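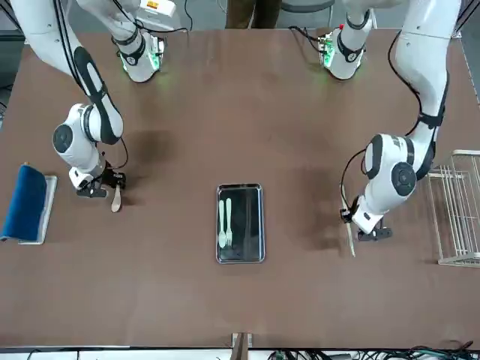

By Omprakash Nigam | Monday, September 22, 2025
5 min read

Chapter 3: The Spoon Problem

Every few years someone announces that the dishes will soon do themselves. My own kitchen has not been informed.

Putting away cutlery is a good place to begin a chapter on chores, for it sounds like no work at all. A child can sort a fork from a spoon while arguing about dessert. A two-armed machine can hold a wooden spoon in one gripper and a second wooden utensil in the other, and still have a plastic knife and fork lying side by side in a shiny tray, waiting their turn. Holding is the easy half. Letting go in the right place – at the right angle, beside the right neighbor – is where the grant money goes.

We will lean on the Clumoswood kitchen trials, which logged 129 attempts at clearing a small table. The best run of the lot took 46 minutes. My grandmother would have finished, dried her hands and found fault with the curtains.

So can machines do chores yet? Some of them, slowly, on a table somebody has set up for the purpose. Section 3.1 looks at grasping thin objects that lie flat. Section 3.2 takes up the dish rack, and readers who have ever loaded one badly may skip ahead with sympathy.

Contact Lodhi Textbooks | © 2025 Lodhi | Back to top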